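I run the stockroom and the back-office computer for a small clothing shop, and I've now set up the Lis inventory and point-of-sale system twice (once badly, once well). What follows is part 3 of my guide, the bit where you get your products into Lis and hook the register up to the supplier feed. Parts 1 and 2 covered the account and the receipt printer, so I'm assuming your printer works and you can log in.

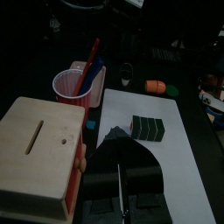
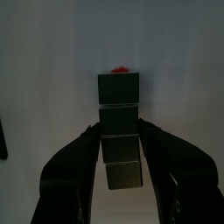
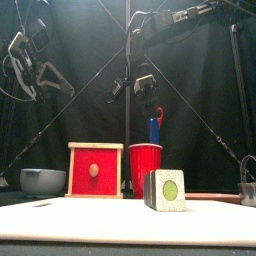

Krystyna Kaczorowski wrote to me after the first version of this guide that I'd put the size grid after the import, and that she'd ended up with every pair of pants listed as "one size." She was right, so the size grid now comes first. Sorry, Krystyna!

## Part 3: Products, sizes and the supplier feed

### Before you start

Have these open or within reach:

- your Lis admin login (the manager one, the cashier one won't show the Import menu)
- your product list as a CSV file
- your customer number from Dutau, if you buy from them
- a few real garments with tags on, for testing

Pick a quiet time. I start at 7:30 in the morning so I'm finished before we open. The import locks the register while it runs, and you do not want that with a line of people holding sweaters.

### 3.1 Build the size grid

1. Go to **Settings > Catalog > Size grids** and press **New grid**.
2. Give it a name you'll recognize in a drop-down. Mine are "Tops letter," "Pants inch" and "Shoes." My first try had "Grid A" and "Grid B" and I was forever opening the wrong one.
3. Type the sizes in the order you want them on the shelf label, one per line. Lis keeps your order and doesn't sort for you.
4. For pants, switch on **Two-way grid** and put the waist in the rows and the length in the columns. A 32 waist in a 32 length is then stored as one article, and the label prints both numbers.
5. Save, then close the window and open it again to check that it stuck.

**Note:** You can add a size to a grid later, but you can't remove one once an article uses it. You can only hide it. I have a hidden XXXS from a typo that will be with me until I retire.

### 3.2 Clean up your CSV

This is the dull part and it took me most of an evening. My list had 2133 lines and plenty of them were junk - old scarves, sample pieces, a gift card somebody had entered as a shirt.

1. Make a copy of the file and work in the copy.
2. Delete every line with no stock and no sales last season, unless it's on order.
3. Check that the column names in the top row match the ones Lis wants: `article`, `color`, `size`, `cost`, `price`, `barcode`.
4. Format the barcode column as text. If your spreadsheet turns long barcodes into something like 4.01E+12, the scanner will never find them again.
5. Keep the article name short. The field takes up to 80 characters, but the shelf label gets crowded well before that.
6. Save as CSV, UTF-8.

**Caution:** Don't put a dollar sign in the price column. Lis reads the whole cell as text and sets the price to zero. It doesn't warn you, it just happily rings up a free coat.

### 3.3 Run the import

1. Back up first: **Settings > Backup > Save now**. Wait for the green check.
2. Go to **Catalog > Import** and choose your file.
3. On the matching screen, pick the right size grid for each product group. (If the drop-down is blank, go back to 3.1, your grid wasn't saved.)
4. Press **Test run**. This writes nothing, it only shows you the errors.
5. Fix the errors in your CSV and load it again. I needed 3 test runs. Rebecca Fiore says she got through in one, and I choose to believe her.
6. When the test run comes back clean, press **Import**.
7. Leave the window alone until the summary shows up. Mine sat on the same spot on the progress bar long enough that I made coffee, and it was fine.

If the import stops partway, don't start it over on top of itself. You'll get doubles. Restore the backup from step 1 and then begin again.

### 3.4 Connect the Dutau feed

Skip this if you don't buy from Dutau. The feed brings in new styles, barcodes and suggested prices every night, so you don't have to type up each delivery.

1. Go to **Settings > Suppliers > Add feed** and pick Dutau from the list.
2. Enter your customer number with no spaces.
3. Set **Price handling** to **Suggest only**. The default is **Overwrite**, and I really wish I'd noticed that before our February markdowns got wiped out overnight.
4. Under **Product groups**, tick only what you carry. Otherwise you'll be scrolling past swimwear all year.
5. Press **Connect** and wait for the status to say **Linked**.

The first batch comes in overnight. New styles land in a holding list called **Incoming**, and they don't show up on the register until you approve them.

**Note:** Astitz has a feed too, but it sends sizes as European numbers. You need a conversion table before you connect it. Aleksandra Szewczyk was kind enough to share hers with me, and I'm putting it in part 5 with the other tables.

### 3.5 Test at the register

1. Log in as a cashier, not as the manager.
2. Scan a garment from each product group. Check the name, color, size and price against the tag.
3. Ring up a sale, print the receipt, then return the same item. The stock number should go down by one and come back up.
4. Scan something on sale and make sure you see the sale price.
5. Void anything left open and log out.

If a barcode isn't found, search for the article by name and look at the barcode field. Missing zeros at the front are the usual culprit, and that sends you back to step 4 in 3.2.

If the size is right on screen but wrong on the label, the label template is still using the old size field. Open **Labels > Template**, click the size box and choose **Grid size** from the list. Print a single label before you print the whole roll!

Part 4 is about customer cards and the Loltden loyalty add-on. Keep the cleaned-up CSV somewhere safe until you've done that one too, you'll need the `article` column again.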